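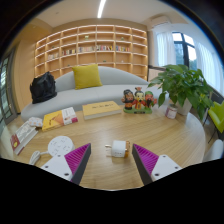 Figure 1. A plug adapter and the round power strip on the table of the common room.

Small Plugs, Shared Tables: How Power Is Used in a Student Common Room
Project report, Lindau House study group, 11 Sep 2023

1. Why we chose this topic

In our residence on Allcombe Road there is one large common room, and almost everybody comes there in the evening to read or to work on a laptop. The wall sockets are few and they are placed behind furniture. So the residents have made their own solutions with power strips and adapters, and these are moved from place to place every day. In May our course asked us to study one ordinary problem of shared living. We decided to study this one, because all of us had already lost an adapter in that room.

2. The room

The room has a light wood table with rounded edges, a long light gray sofa and a large bookcase with open compartments. The bookcase has warm lights under the shelves, and in the evening this is pleasant for reading. On the table people leave books, small decorations and their charging things together. The power strip is white and round, with the sockets on the flat top. We found this form practical for a shared table, as several people can sit on different sides and reach it.

3. What we did

We gave a short paper questionnaire to the residents of Lindau House and of the neighbor building, Pluscombe House. We received 148 answers. We also observed the common room for 30 evenings, each time for 90 minutes, and wrote down where the adapters were lying and if they were in use.
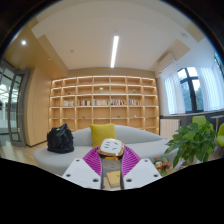
The questionnaire had only 2 pages, and most people filled it in while they were sitting on the sofa. We asked them where they put an adapter after they unplug it. Many wrote "on the table" or "on the power strip." A smaller group wrote that they put it in their bag, and these persons also reported fewer losses. Several answers said that the adapters look too much alike, so it is easy to take the wrong one by mistake.

4. Results from the observation

The table was the most common place for a free adapter. The second place was the sofa, usually between the cushion and the backrest, where it is difficult to find anything. Books were a problem that we did not expect. When somebody closes a thick book and puts it down, a small adapter can stay under it until the next day.
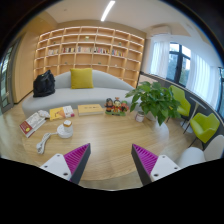 Figure 3. The table with a round white base on the left, books, and the three colorful figurines at the back.

5. Our proposal

We propose a shallow tray in the middle of the table and a name label on every adapter. The Mofokeng Fund of our college gives small amounts for such improvements, and we have sent the application. We also ask that the cable of the power strip is kept folded when it is possible, so that it does not hang over the edge.

6. Limits of the work

We observed only in the evening, and during the exam weeks the room was used more than usual. The answers from Pluscombe House describe a different room with more wall sockets, therefore we did not compare the two buildings directly. The complete questionnaire is attached as Appendix A.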